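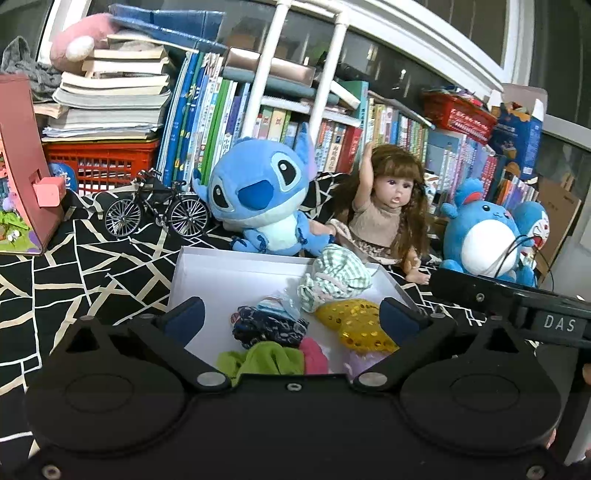

Incidencia 102 — Retales que destiñen y se deshilachan en la caja de costura
Abierta por: Annag Jardine. Asignada a: Eusebio Figueroa. Estado: resuelta, con una tarea pendiente. En el taller de Rundia guardamos las telas para vestir muñecos y forrar peluches en cajas bajas, mezcladas, y cada grupo coge lo que necesita. Desde marzo vuelven trozos con manchas de color y con los bordes deshechos. La caja afectada es la blanca de lados bajos, donde conviven el cuadro vichy verde y blanco, la tela mostaza con brillos dorados, un azul marino con dibujo blanco, el verde lima y el rosa fuerte. El vichy es el que más quejas acumula: tres piezas cortadas de ese mismo corte han salido con una sombra azulada tras el lavado.

8 de mayo de 2026, primera entrada (Annag Jardine)
Pido que se revise qué tela suelta tinte. Lachlan Moffat cree que es el azul marino, yo no lo tengo claro porque el rosa también es intenso. Lavamos todo junto en la máquina pequeña, programa corto, con el detergente Jaltis de siempre. El segundo problema es la tela de brillos: deja puntos dorados pegados en las demás y engancha los tejidos finos al sacarla.

Respuesta (Eusebio Figueroa)
Antes de tocar nada necesito saber tres cosas. Si las telas se guardan con algo de humedad, si alguien ha cambiado la temperatura y si los retales nuevos se lavan aparte la primera vez.

Respuesta (Annag Jardine)
Se guardan secos, que yo sepa. La temperatura no la ha tocado nadie. Lo de lavar aparte los nuevos no se hace.

Prueba 1 (Eusebio Figueroa)
Corto una tira de cada color y la dejo en un vaso con agua templada y una gota de detergente, con un trocito de algodón blanco encima. El verde lima y el lila no manchan. El rosa tiñe muy poco el agua y no pasa al algodón. El azul marino deja el algodón gris azulado en 8 minutos. Lachlan tenía razón.

Prueba 2
Repito solo con el azul marino, agua fría y un chorro de vinagre. Suelta menos, pero sigue soltando. El vinagre no lo arregla, así que no hace falta seguir comprándolo para esto.

Prueba 3
Lavo el azul marino solo, 2 veces seguidas, y vuelvo a hacer el vaso. El algodón sale limpio.

Deshilachado
Esto no viene del lavado. Los trozos se cortan con tijera recta y se devuelven sin rematar. El vichy pierde hilos por los cuatro lados. Paso la tijera de picos por todo lo que no es elástico. La tela de brillos no la recorto: al cortarla se sueltan más. Le pongo una cinta de Flesport por el revés del borde y la guardo en una bolsa de tela propia.

Comentario (Sheena MacAulay)
¿Las tres piezas manchadas se pueden recuperar? Son las del encargo de Kenneth Pringle.

Respuesta (Eusebio Figueroa)
Una sí, con percarbonato y una noche en remojo. Las otras dos ya estaban planchadas y el color no se va. Las uso de forro.

Cambios aplicados
Retales nuevos: primer lavado por separado, siempre.
Azul marino y rosa: juntos entre ellos, nunca con el vichy.
Brillos: en su bolsa, fuera de la caja común.
Tijera de picos: colgada al lado de la mesa de corte. No se la lleva nadie a casa.

Pendiente
Annag tiene que pedir más vichy verde. El rollo que queda no llega para repetir las dos piezas de Kenneth. Dejo el ticket abierto hasta que llegue — si el nuevo tono no coincide, avisad antes de cortar.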